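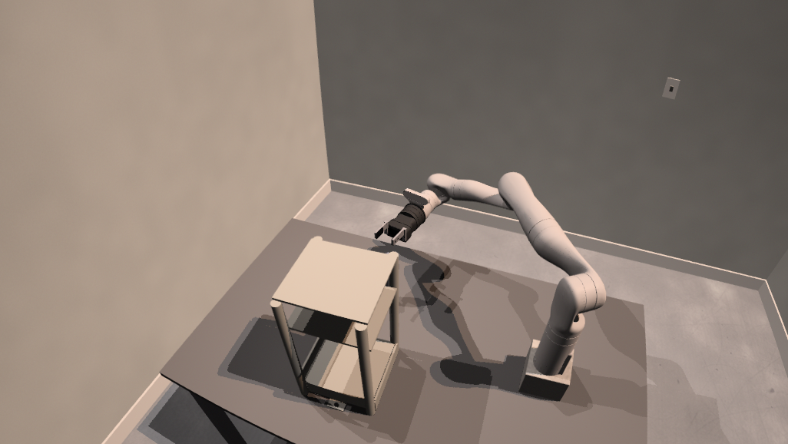 Según Fatima Oyelaran, el reloj de pared del comedor fue lo primero que desconectó cuando decidió pasarse al sueño en dos turnos, porque el tictac la ponía nerviosa a las tres de la madrugada. Nos escribió en octubre para contarnos que llevaba 40 noches durmiendo así, que se encontraba estupendamente y que no entendía por qué en este boletín seguimos tratando el asunto con tanta desconfianza.

Pues vamos a ello, que el correo de Fatima no es el único y la moda ya tiene hasta aplicaciones de pago.

La idea es conocida. Antes de la luz eléctrica, dicen sus defensores, la gente dormía unas horas, se despertaba en mitad de la noche, rezaba, charlaba o atendía el fuego, y volvía a la cama hasta el amanecer. De ahí se salta con mucha alegría a la conclusión de que dormir del tirón es un invento industrial y de que todos deberíamos volver al modelo antiguo. El primer tramo tiene apoyo en diarios y papeles viejos, aunque los historiadores discuten hasta qué punto era costumbre general. El segundo es un salto sin red. También se vivía con pulgas en el jergón y no he visto todavía ningún curso que proponga recuperarlas.

Quien mejor ha olido el negocio es Clondska, que vende un programa llamado Pilano. Me apunté con el periodo de prueba. El cuestionario inicial tiene 177 preguntas (una de ellas sobre mi relación emocional con la almohada) y al terminarlo me informó de que soy «durmiente bifásica latente». Repetí el cuestionario con otro correo, contestando lo contrario en casi todo, y resulté ser también durmiente bifásica latente. A lo mejor lo somos todos. A lo mejor el botón de suscribirse funciona peor si a alguien le dicen que ya duerme bien.
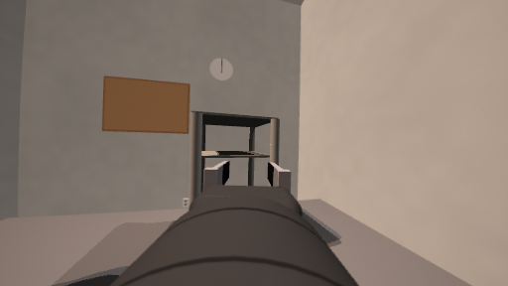
El argumento estrella de Pilano es un estudio con 1.227 participantes que, según su web, descansan mejor desde que parten la noche. Busqué el estudio. Es una encuesta enviada a sus propios suscriptores, contestada por quien quiso, sin grupo de comparación y sin una línea sobre los que se dieron de baja. Si a mí me va mal con un método de sueño, lo último que hago es quedarme en la aplicación rellenando formularios. Escribí para preguntar cuánta gente abandona el programa antes del primer mes y me respondieron con un código de descuento.

Luego está la cuestión de los horarios. El plan básico pide acostarse antes de las nueve, levantarse pasada la medianoche, estar despierto un par de horas con luz tenue y volver a dormir. Quien viva solo, trabaje desde casa y no tenga hijos ni vecinos de arriba puede intentarlo. Para los demás, esas horas «de calma creativa» se parecen bastante a tener insomnio con una vela encendida. Y si además hay que fichar a las siete, las cuentas salen cortas casi siempre: lo que se pierde en el hueco de en medio rara vez se recupera al final.

No digo que despertarse de noche sea una tragedia. Le pasa a muchísima gente, y saber que es corriente tranquiliza más que mirar el móvil y calcular lo que falta para el despertador. Eso sí me parece útil de toda esta historia. Lo que no compro es que haya que provocarlo, y menos aún pagar una cuota.

Probé el método 10 noches. Leí media novela, ordené un cajón y discutí por un paño de cocina con una persona a la que quiero mucho. Diez noches no prueban nada, ni a favor ni en contra, y por eso mismo no voy a fundar una aplicación.

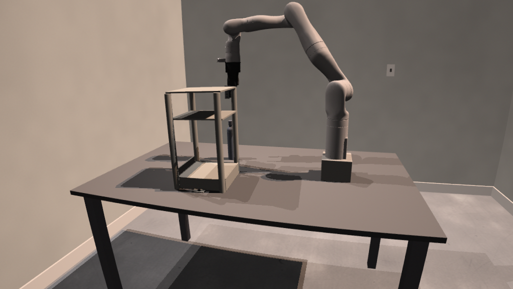 Tijani opina que soy injusta, que con diez noches el cuerpo ni se ha enterado del cambio y que a él le costó más de un mes. Puede ser. También es la respuesta que recibe cualquiera que deja una dieta, y tiene la ventaja de que no hay manera de perder la discusión: si funciona, es el método; si falla, es la paciencia.

Para quien duerma mal de forma continuada, el consejo sigue siendo el aburrido: contarlo en la consulta del médico antes que en un foro. En la próxima entrega miraremos las mantas con peso de Stukstead, que prometen «abrazos de grado terapéutico». He pedido la ficha técnica y sigo esperando.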